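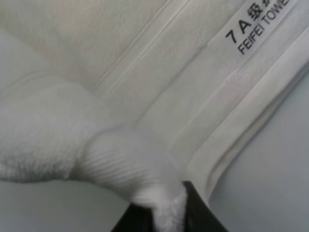
White terry towel, close up.

The wall text at the Flaltley Gallery tells you that the photographs are "portraits of attention". I read it twice, then went round the room looking for somebody to ask. The attendant was reading a paperback and said most visitors liked the big ones.

The big ones are prints from Tidewrack, a series Rakiya Anozie made on the mudflats at Jullside, and they have made her name rather quickly. Eighteen months ago she was teaching evening classes in Modenley. Now there is a touring show, a book from Afolabi priced at £54, and a run of interviews in which she is asked whether photography is the new painting. She is too polite to groan.

My trouble is with the claim made on her behalf. We are told that she took 1,418 exposures over a single winter and kept 11. The figure is in the press release, in the book's foreword and on a panel by the door, and I have begun to resent it. Any wedding photographer gets through that many before the cake is cut. Throwing pictures away is part of the job, and it says nothing about whether the ones left over are good.

Some of them are. The third print on the long wall shows a channel draining at low water, with the light so flat that the mud could be skin or slate. I stood in front of it for a long time. Two along from it is another channel, a little wider, and then another, and by then I was thinking about lunch.

Anozie herself is better company than her publicity. We met in the gallery café at four, when it was nearly empty, and she talked mainly about tide tables and wet boots. I asked about the word "attention".

"That was theirs," she said. "I told them I was cold and I wanted to get the shot before I lost the light."

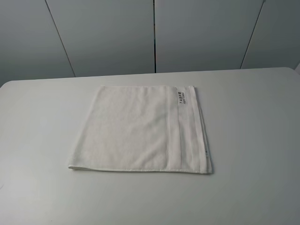 Folded towel on a white table.

Did she think the prints were too large? She did, as it happens. She had wanted them the size of a paperback, hung low, so that you would have to bend to see them. The gallery wanted walls filled. I suspect the gallery also wanted something to sell, and small pictures of mud are a hard sell at any price.

It is a pity, as the book shows she was right. Print number 911 (she names them by exposure, another habit I could do without) is dull at two metres across and lovely on the page, where the ripples tighten up and you notice a line of bird prints heading out of the corner.

The show moves to Modenley in July, into two smaller rooms above the library. Anozie says she has asked for fewer pictures and no panel by the door. The gallery, when I rang, said the layout was still under discussion.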